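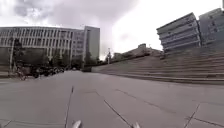 Our state senate passed the paid sick leave bill this month, and I have been meaning to write something about it ever since the vote came in. Those of you who have been reading along since the spring know I've been following this one more closely than is probably healthy (my husband has asked me to stop bringing it up at dinner, and I have mostly stopped).

If you are new here, welcome! The short version is that anyone who works at a business with more than 6 employees will now earn sick time by the hour, up to 65 hours a year. The first draft, the one people called the Orkby bill after the town where the hearings started, would have covered every employer no matter the size. That part went away in the second round of amendments. I was sorry to see it go, and I still am, but I also sat through enough of those hearings to understand why the sponsors gave it up. They were two votes short and everybody in the room knew which two.

I drove over to Orkby for the first hearing and took a bus to the second one, which I don't recommend, as the bus stops at every crossroads between here and Motaung and the heater was running the whole way. The sign-up sheet for public comment had 103 names on it when I got there. They gave each of us two minutes. I had written out four minutes' worth, of course, so I stood in the hallway crossing things out with a borrowed pen and ended up cutting the story about my mother, which was the only good part.

The person I remember best was a man named Wian Pretorius, who owns a bakery in Atard. He came to speak against the bill and was very polite about it. He had his payroll figures on an index card and he read them out one after another, and he said he already lets his people stay home when they're ill but he can't promise to pay for it in February, when hardly anybody buys cake. I didn't agree with where he ended up, but I thought he deserved a better answer than he got. One senator was looking at her phone. Another thanked him for his passion, and he hadn't shown any passion at all, he had just read us some numbers!

What came out of that, months later, was the small employer fund. A shop that is under the size limit can choose to join, and the state pays back part of the cost. The bill sets the first payment at $666 per employee. I have read the section three times and I'm still not sure whether a part-time worker counts as a whole employee or as a piece of one – if any of you work in payroll, please write to me, I would love to know.

The final vote was closer than I expected. The senator from Nirus switched sides in the afternoon, after a long speech about his years driving a delivery truck, and I will admit I teared up a little at my kitchen table. I have written him some fairly sharp letters over the years. I sent him a nice one on Aug 24, 2024, and I used the good stationery.

The governor still has to sign it. Her office says she is reviewing the language, and they said the same thing about the school lunch bill, which then sat on her desk until the very last day allowed. So if you have been putting off a phone call, please make it this week. The young man who answers the line in the mornings is friendly and will only ask for your name and your zip code.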